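Bench notebook, Vendunberg workshop
November, started 8:40 a.m.

Continuing from the last entry on the storage bins. The question is still whether we repair the gray ones or move everything over to the Hundberg type before the winter orders start. I had hoped to settle it from the old notes, but those only cover the lids and the stacking test, and the wear I care about is inside.

Went through the rack by the loading door first. Wiped each bin with a damp cloth and a little dish soap, let it dry on the grate, then looked at it under the hand lamp. Soap takes off the gray film and the pencil lines. It does nothing for marks that have cut into the surface. For those I ran a fingernail across. If the nail catches, I wrote C on the tape. If it slides over, S. Crude, but two of us can do it and get the same letter.

Weights, on the floor scale, empty and dry:
Beven bin, old style: 1,616 g
Hundberg bin: 1,377 g

The Hundberg is lighter and it feels lighter. I pushed on the long walls with my thumb at the middle and they give more than I'd like. Have not measured it. Need the dial gauge back from the other bench before I put a number on it.

Wear on the Beven bins follows the same habit nearly everywhere. The floor gets scuffed all over, mostly shallow, and I would ignore it. The rear inner wall takes the worse beating, low down, where parts are pushed up against it and then dragged out. Side walls are close to clean by comparison.
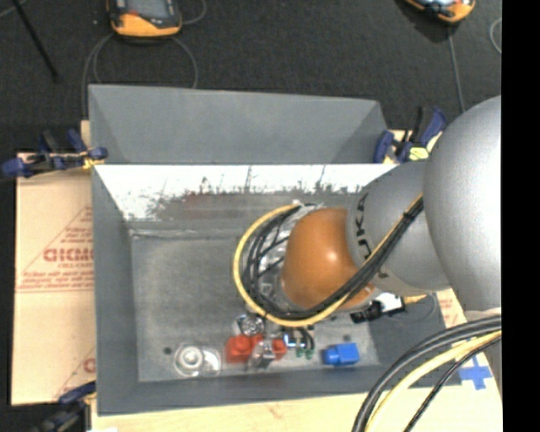 A white strip on that rear wall is handy for seeing small parts but it also shows every scrape. Dark marks on white look alarming from a distance and some of them wipe off. I would not throw out a bin over the look of the strip. The deep ones are another matter, and so is anything that leaves a raised edge, since small rubber parts snag on it.

Tried three things on a scrap panel cut from a broken bin:

1. Scraper held flat, then 320 paper, wet. Takes the raised edges off. Leaves a dull patch. Fine.

2. Heat gun on low, passed over quickly. Smoothed the shallow scratches a bit, but the panel bowed and stayed bowed after it cooled. Not doing this on a whole bin.

3. White patch tape from the Iyamu roll, pressed down with the rubber roller. Looks best of the three. Corners lifted when I slid a steel block against it, the first time after a few strokes and the second time after a good many more. The second piece had rounded corners. Worth repeating with rounded corners only, and leaving it overnight before rubbing.

For the rubbing test I used the steel block from the drawer under the vise, 700 strokes by hand on the counter, same direction, no extra load. The bare panel had a visible groove at the end of it. The sanded patch was no worse than the bare panel. I stopped there because my wrist had had enough — somebody should rig the crank from the old polisher if we want longer runs.

Stains. There are reddish-brown smears on a few of the bins from the rack. Soap did not shift them, alcohol took off part, and the white pad with a little baking soda took off most of what was left. My guess is rust from loose hardware, but it could as easily be dried compound. Didn't test. Do not use the green pad, it scratches worse than the parts do.

Broke for lunch, back at 1:15.

Afternoon was bin fit. The Beven bins sit in the shelf rails with a little play front to back. The Hundberg ones are 7 mm wider at the rim and need a push to go in, and the last bit goes with a jerk, so anything standing up in the bin falls over. Filing the rail is possible. I would prefer to shim the whole rail outward, as the screw holes are slotted already and it can be undone.

Also tried a thin mat on the bin floor, cut from leftover drawer liner. It stops small pieces from sliding to the front when the bin is pulled out. It curls at the short ends. Double-sided tape would hold it, but then the mat can't be lifted out for washing, and these do need washing.

Where that leaves it: keep the Beven bins, scrape and sand the C ones, patch only where an edge keeps catching. Hold the Hundberg order at the sample quantity until the wall stiffness has been measured.

To do
— dial gauge back, measure wall give on both types at mid-length
— second tape sample, rounded corners, overnight before rubbing
— shim one shelf rail and try the wider bin again
— more 320 paper, down to the last sheet
— relabel the rack, old tape is coming off

Stopped 4:50. Scrap panels are in the tray under the window, marked 1 to 3.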